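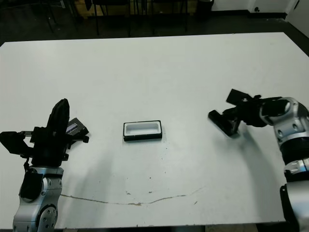 Vale a pena trocar a garra original pela Stirnen num posto de dois braços? Para peças pequenas e rasas, vale, desde que se aceite recalibrar a câmera de punho a cada troca.

### 4.2 Garras e câmera de punho
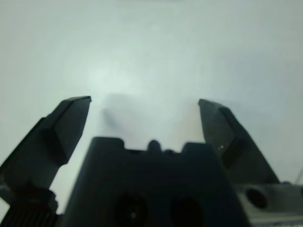 O controlador Bekeck supõe que os dois dedos fecham em simetria, suposição que a garra recebeu com indiferença. A vista de punho (Figura 3) ajuda no ajuste: com os dedos bem afastados e nada entre eles, as duas pontas ficam visíveis contra o fundo claro, e a abertura pode ser medida sem régua. Foram executadas 897 tentativas, 83 delas descartadas por perda de
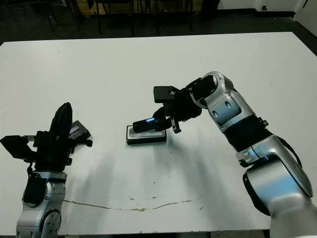

comunicação com o módulo Najjar, cuja documentação chama o fenômeno de "pausa". O limite de força ficou em 15 N para ambas as garras. A Wunach tolerou melhor os
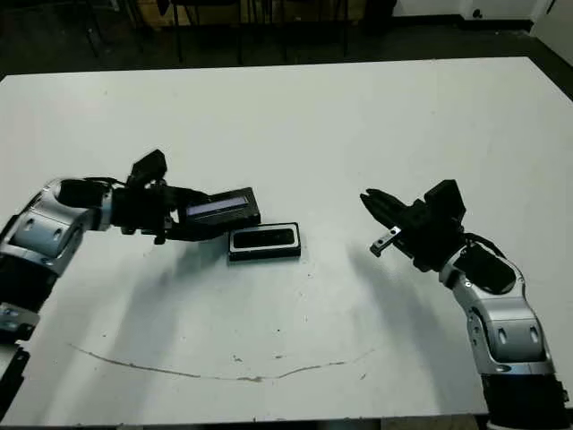
erros de orientação; a Stirnen, os de altura. O desvio lateral de 2 mm desagradou igualmente às duas.

**Figura 3.** Garra aberta vista pela câmera de punho.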